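Notes on coding lesson observations twice

June 2021

Our reading group at Folley spent the spring on one narrow question: how far can you trust a single observer's notes on a lesson? In March I recoded 38 observation sheets that I had already coded once. I used the same scheme both times and kept the first set of codes out of sight.

The scheme has two levels. Level one records who is talking. Level two records what the talk is for – explaining, checking, managing, or other. Level one held up well. Level two did not, and most of the drift was between "checking" and "managing." A teacher who asks "Are we all on page four?" can be doing either.

I kept the codes in Tandero, which stores each pass as a separate layer. The export is plain text and needs some cleanup before the layers can be compared.

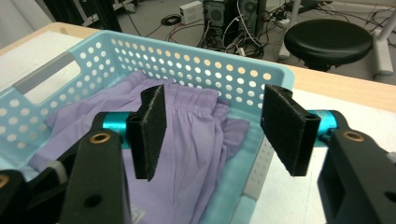
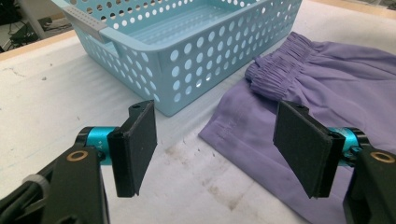 What I changed

The code "managing" now needs a reference to behavior, materials or time in the utterance itself. Tone no longer counts. I also added a memo field, limited to 500 characters, for any utterance that takes a second reading.

The Đorđević scheme, which we looked at early on, splits "checking" into 2 codes. I tried that on a few sheets and went back to one. The split needs audio, and I only have written notes.

Still open: whether "other" should be allowed at all. The Trundum transcripts are next, and they have a lot of it.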